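Chapter 7
Learning from Demonstration: When the Task Is Soft

In the last chapter every object kept its shape. A mug was a mug from the first second of the trial to the last, and once the robot knew where the handle was, it could plan a path and follow it. Now we come to cloth, and I have been looking forward to this chapter more than any other in the book! A shirt has no fixed shape at all. Pull one sleeve and the collar moves, let go of the hem and it falls into a fold you have never seen before. You could try to write down the position of every point on the fabric, and people have tried, but 2000 points later you still wouldn't know where to put the gripper.

The method we shall study takes another road. A person guides two arms through the task many times over, and a network learns to go from camera views and joint angles straight to the next short stretch of movement. We call that stretch an action chunk, and section 7.2 is given over to how long it ought to be. 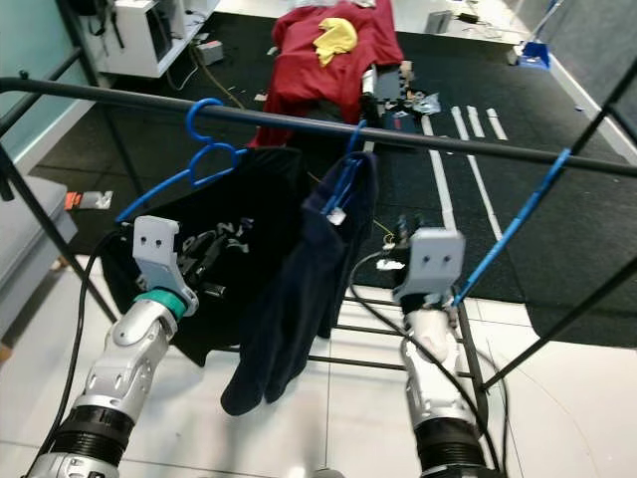

How many demonstrations does such a network need? Adebayo Lawal put this question to the test in the Comow study, which we shall follow through most of the chapter. He trained the same network three times on garment handling, first with 200 demonstrations, then with 1000, then with 3000. The jump from the first set to the second was huge. The step from the second to the third was much smaller, and at first it puzzled everyone in the group – surely three times the data should buy more than that?

Bořivoj Kratochvíl found a good part of the answer by going back through the recordings. Most of the added demonstrations started from nearly the same place, with the garment hanging neatly and the arms at rest. The network had seen a great many tidy beginnings and very few awkward middles. When a sleeve slipped during a test, it had little to go on. We shall come back to this in section 7.4, where you will work out for yourself how small errors build up over a long task (bring a pencil, the sum is short and rather lovely).

Before reading on, make sure you are happy with the following from earlier chapters:

joint space and gripper space (Chapter 2)
camera calibration on a moving mount (Chapter 4)
training and test sets, and why we keep them apart (Chapter 5)

New terms in this chapter: action chunk, covariate shift, recovery demonstration, bimanual task.

7.1 What counts as a demonstration?

Let us start with the recording itself. A demonstration is a list of moments, and each moment holds what the cameras saw, where the joints were and what the person asked the arms to do next.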